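The Gripper Project in the Back Bedroom
A builder in the Govden workshop group talks about sorting hair clips by hand-held gripper, and I try to find out why
December 22, 2019 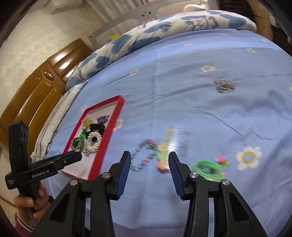 Can a home-built robot tidy up small household things yet?
Only in short runs, with someone standing next to it, and slower than a person would do it.

I put that to the builder first because I wanted it out of the way. She has been at this since March, partly at home and partly at the shared shop in Brasov, and she took it better than I expected.

"That's fair," she said. "I'd have said the same thing, maybe with more swearing."

The build goes by the name of Vodance. The plan is an arm on a bench that will pick up loose items and put them in a tray. The arm is the part that doesn't work. What does work, she says, is the part you hold: you squeeze the grip, the fingers close, and what you did is kept so the arm can try to copy it later.

I asked why hair accessories. A bead loop, an elastic and a comb have nothing in common except the drawer they come out of, and the arm can't yet move a wooden block without dropping it.

"Because blocks lie to you," she said. "You get blocks working and you think you're nearly finished. Then you try a scrunchie and you're back in March."

It's a good line, and I have heard versions of it from people whose machines never got past the scrunchie. So I asked for numbers. She keeps them in a notebook. Of the last 94 attempts with the arm on its own, 19 ended with the item in the tray. Another 17 picked something up and let go of it on the way. She didn't try to dress up the rest.

"Most of those it closed on air. Or it closed on the sheet and pulled the whole thing toward itself."

The sheet is a sore point between us. A printed bedsheet is soft, it bunches, and a daisy with a yellow center could pass for a small object if your software is dim enough. Her software is called Chu, and she admits it has gone after a flower. I said a plain board would fix that in an afternoon. She said nobody's bedroom has a plain board in it. I still think she should try the board first.

She is proudest of the ribbed pads on the fingers. Flat pads let combs turn, she told me, and the ribs give a thin edge something to sit against. I asked whether she had tested one against the other in any careful way.

"Two evenings," she said. "Not what you'd call careful."

We talked about money for a while, and she asked me to leave the total out. I'll say that it would buy a lot of drawer dividers. She wants the arm clearing a full tray without help by next March. I asked what happens if it can't.

"Then I take the motors back off and use them for the blinds."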